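Vertical blind vanes tearing at the hanger slot
Windows and Blinds > Repairs

ktalukder
2022-05-12
Two vanes on the patio door have torn through at the top slot. Fabric is sound otherwise. Headrail is a Lotum, 89 mm vanes, 944 mm of track on the short side. Is there a repair that lasts, or do I order new vanes?

draughtproof
Stick-on repair tabs. They go over the torn slot and the hook goes through the new hole. Clean the fabric with meths first and leave it overnight before you rehang it.

Pelmet_Jim
Tabs are fine on PVC. On fabric the adhesive creeps in summer, particularly on a south-facing door. I've refitted 40 of them in a rented block and the fabric ones let go by the second year.

A better method is to turn the vane upside down, trim the torn end square and cut a fresh slot 8 mm from the new edge. 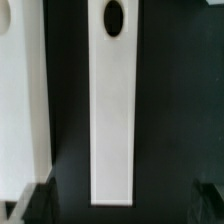
You lose a bit of drop doing it this way, so check the floor clearance first. The bottom weight pocket has to be unpicked and remade at the other end, and the chain clips need to line up with the vanes either side.

draughtproof
That only works if the weave looks the same both ways up. Mine doesn't. Turned vanes show as a different shade in the evening.

Pelmet_Jim
Plain weave, no difference. Patterned, I agree.

sashcord
Neither cures the cause. Slots tear when a carrier stops rotating and someone keeps pulling the chain. Turn each stem by hand. If one is stiff, replace the carrier. Panicker sell them singly, Pumetti only in packs.

ktalukder
Two stiff carriers, same positions as the torn vanes. Will a Panicker stem fit a Lotum rail?

sashcord
Depends on the wheel width. Measure the old one - the rail opening tells you nothing.

Karthik Talukder
(posting from my other account) Measured, and they match. Ordered two, and will try tabs for now.

Pelmet_Jim
See you next summer then.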